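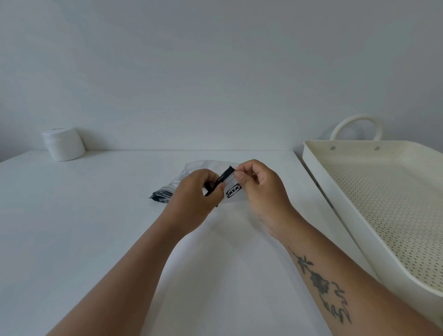
**Why would a band that can fill a 5,000-seat hall play a room that holds 279?**

Because the small room sells the big one. A short run in tiny venues gives people a reason to talk about a tour that otherwise looks like last year's tour with a new backdrop.

(Let that sit. If someone from an arena is in the front row, do not look at them.)

## Where I'm coming from

- Gizella Csonka, tour booking, mostly guitar bands, mostly tired
- Spent last November putting Talau into five rooms that had no business having them
- Everything tonight comes from that run, plus some older mistakes

## Picking the rooms

Talau wanted "somewhere with character". In my trade that means stairs. The Drurkwood has 279 places, a lovely ceiling and a goods lift that fits one bass cabinet if the cabinet breathes in.

Ask the venue three dull things before you fall in love with it: power, curfew, where the lorry goes. The Drurkwood's answer to the third was "what lorry?"

SLOW DOWN HERE. I rushed this bit last time and got asked about parking for twenty minutes.

## Tickets

We put them on sale at ten in the morning. They were gone before I'd found my glasses. The band's manager rang to say well done, then rang again to ask for 50 more on the guest list.

Guest list is the real argument of any small show. Over 100 names had come in for a room of 279, and most of them belonged to people who could afford a ticket. My rule now: the list is agreed in writing before the on-sale, and the label goes on it last.

## The support act

Oksanen opened all five nights. Two people, one drum machine, home on the train. I'd book them again tomorrow. A four-piece support in a room that size means moving the headliner's drums, and drummers take that personally.

## What went wrong

- Night two, Zovon's monitor desk decided it was a heater. Talau did the first three songs without wedges and got their best review of the year.
- Merch queue went out through the fire exit. Put the stall by the door people leave by.
- The curfew. Eleven means eleven. The encore was half a song and a wave.

(If running late, skip straight to money.)

## Money

We lost some on the small rooms. The spring dates in the big halls went on sale the week after, and the band's agent stopped sighing at me on the phone.

Questions. Repeat each one into the mic, and take the man with the folder last.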